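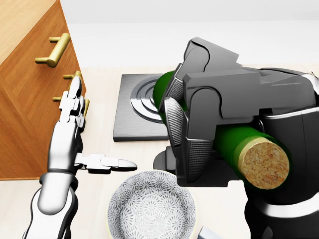
Storing and cleaning cosmetics at home

Keep mascara, primer and liquid liner upright in a closed drawer, away from the radiator and the bathroom window. Shelf life is counted from first opening, so write the month on the base in permanent marker (November becomes 11).

Brushes: wash in lukewarm water with a little mild soap. Hold the bristles downwards, as water in the ferrule loosens the glue. Press in a towel and dry flat for 8 hours.
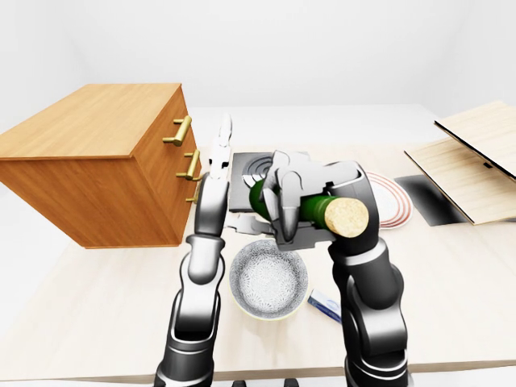 Green glass bottle with a cork stopper, held on its side.

Facial oils: dark glass keeps out more light than clear. Wipe the neck after each use and close it at once.

Lash curlers: wipe the pad after use and replace it when it is split or grooved. Never heat the metal with a hairdryer.

Tips compiled by Tarık Güneş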